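Figueiredo
2025年9月16日

搬家一个月了,终于有空说说这次换房的事。想到哪写到哪,不保证顺序

1/
先说结论:租房别光看客厅。我就是被客厅骗了的那种人。采光好,层高也行,中介站窗边一说话,脑子就热了。回来才想起来没开过厨房水龙头

2/
老房子住到一月份就想搬,拖到现在。原因很俗,楼上漏水,修了三回,回回说修好了。最后一回师傅走了不到两小时天花板又开始冒水印,当场打开租房软件

3/
看了19套。对,19套。前几套还认真拍视频做表格,后面基本进门闻一下就知道行不行。下水道味、霉味、刚喷过的空气清新剂味(这个最可疑)

4/
表格后来简化成四栏:房租、通勤、水压、隔音。别的都能忍。水压真的不能忍,洗头洗到一半变成细线那种,谁住谁知道

5/
Kamdale那片看了最多。便宜是便宜,早高峰那趟车挤不上去,我试着等了两班,第三班才上。下车直接把那一片全划掉了

6/
现在这套64平,两个小间打通的,格局有点怪,进门先是走道,走道尽头才是客厅。当时觉得浪费面积,住进来反而觉得挺好,鞋、伞、快递全堆走道,客厅能干净点
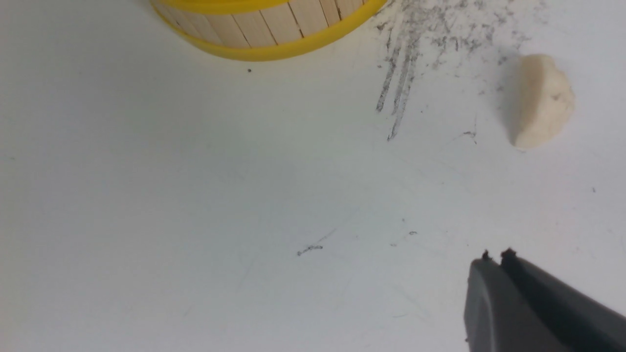

7/
合同这块多说两句。押金怎么退、多久退、扣什么钱,一条一条写进去。口头答应的全不算数。我上一个房东口头说“正常磨损不扣”,退房那天墙上一个钉子眼扣了我两百,理论半天没用

8/
还有物业费。问清楚谁交,问清楚之前有没有欠。这套就差点踩坑,我多嘴问了一句,前面的租客欠了小半年。让房东结清了才签的字,不好意思开口也得开口

9/
搬家公司找的Gornum,报价单写得挺细,楼层费、距离费、拆装费都分开列。当天来的人手脚快,纸箱他们出,36个全装满了,我原来以为一半都用不完。。人一辈子到底能攒多少没用的东西

10/
其实搬之前扔过一轮了。旧杂志、坏掉的充电线、不知道哪台电器的说明书。扔的时候特别痛快,拆箱的时候发现还是扔少了。有一箱打开全是塑料袋,袋子里套袋子

11/
收纳买了Stilance的层架,自己装的,装反了一次,又拆了重来。说明书那个图画的真的看不懂,螺丝长短就差一点点,灯下比了半天。装好倒是挺稳的,放书没问题

12/
第一个礼拜别急着买家具!!重要。我第一天晚上就下单了个边柜,到货一量,走道过不去,门都开不全。退货运费自己出的。先空着住几天,哪里缺东西自然就知道了,东西自己会长到该在的地方去

13/
窗帘倒是可以早点买。东边的窗,早上五点多就亮得不行,头三天我是拿床单夹着晾衣夹挂上去的,楼下遛狗的大爷抬头看了好几次

14/
量窗帘要量轨道不要量窗户,这个我也搞错了,短了一截。幸好店家给改,加了20块。改完拿回来还是有一点点透光,算了,能睡就行

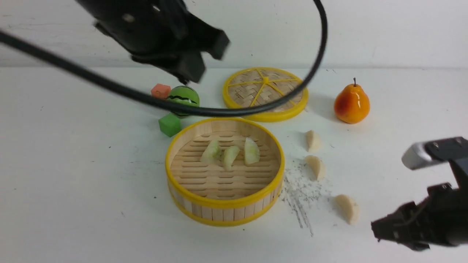

白色桌面,还有那个绿色的球

15/
有人问隔音。隔壁基本听不见,楼上偶尔拖椅子,十点以后就没了,能接受。教一个土办法,看房挑晚上八九点去,白天去什么都听不出来,大家都上班去了。顺便还能看看楼道灯亮不亮

16/
网也要提前约。我以为搬进去当天能装,结果排到第五天,那几天全靠手机热点,流量跑得心疼。装的时候让师傅把线从踢脚线后面走,晚一步他就横着给你钉墙上了,我差点没拦在住

17/
水电煤过户在手机上都能弄,要拍表上的读数。搬进来第一天就拍,拍清楚点,带上日期。后面万一扯皮就靠这几张照片

18/
附近的菜场比超市好,早上去,过了十点叶子菜就蔫了。卖豆腐那家要排队,我排过一次,老豆腐确实香,嫩的一般

19/
目前唯一后悔的是没早点搬。多在漏水那屋住了大半年,衣柜里两件大衣都发霉了,送去干洗也没救回来

20/
先写到这,楼下快递又打电话了。看房那张表格有人要的话留言,我晚上整理一下再发,里面有些备注写的太冲了得删删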